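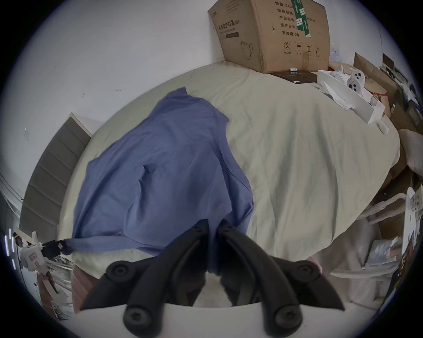 A Day Out Folding Other People's Laundry
Thu 25 June

I have toured a pencil works, two cheese caves and a plant that makes nothing but the lids for paint cans, so when Estby put up a notice saying visitors could come and see how they collect examples for their household folding project, I signed up before reading the second paragraph. The second paragraph said to bring socks. They meant for wearing, as shoes come off at the door.

I had expected a factory. What you get is an ordinary building on the Natthorpe side of the river, up four flights, where the company has rented apartments and left them largely as apartments. The demonstration room has a big bed in it, a headboard with gray channel tufting, a cream duvet, and a carton that once held medical protective masks standing at the far end like a guest who has not been told dinner is over. I felt at home at once. My own spare room is run on the same lines.

Our guide was Anju Thakur, who looks after the collectors and who delivered the safety talk in under a minute. (Don't stand on the cables. Don't tidy anything.) The second rule hurt some people more than others. A man in our group had to be spoken to twice about a pillow.

The work itself goes like this. You hold a two-fingered gripper by its handle, with a camera riding on it, and you do a chore. The fingers are black and curved and close on whatever you steer them toward, and the camera takes down the whole business from just behind them. Do the chore, set the thing back, press the button, do it again. Later on a learning program is fed all of these attempts and tries to work out what a person does when confronted with a shirt. I asked what happens if the person has no idea either. Anju said those go in a different folder.

The chore of the day was a blue shirt, more or less periwinkle, dropped on the bed in a heap. The first job is to get hold of the bottom edge. This sounds like nothing. Close your hand into a beak, put on an oven mitt, and try it on a shirt that has just been thrown down by somebody who was told to throw it down carelessly. The collector I watched took hold of the edge on her first go, with a bit of duvet showing between the fingers and none of it in them. Picking up the duvet along with the shirt is the classic beginner's fault, and I can report that I am a classic beginner.

We each had a turn. Mine lasted five attempts. On the first I folded the shirt in the way that a car accident folds a car. On the second I gripped the duvet. The third was fine, which I put down to luck, and the fourth and fifth were spent proving it. Anju watched all this with great kindness and asked if I had considered the pencil works.

A regular shift comes to some 300 grabs, with a break in the middle. The collectors get to choose the music but have to agree on it, and there was a laminated sheet on the kitchen door recording how that had gone since January. Between attempts the shirt gets thrown down again, and it must land differently each time. One of the collectors told me this is the hardest part of the job. Left alone, your arm develops a favorite throw, and the program would learn to handle your favorite throw and be baffled by everyone else's.

I asked why nobody cleared the room. The answer, from Anju, was that most bedrooms have stuff in them, and a machine that has only ever seen a bare bed will go to pieces at the sight of a cardboard box. I intend to quote her at home.

Practical matters. The tour takes most of an afternoon and groups are kept to what will fit around a bed. The Nurham bus stops outside and runs every 40 minutes, so check the time before you accept the second cup of tea. There is no elevator. The nearest lunch is Czarnecka, on the corner, where the dumplings are good and the napkins are cloth. Mine came folded in a fan, and I had a go at putting it back that way before I left.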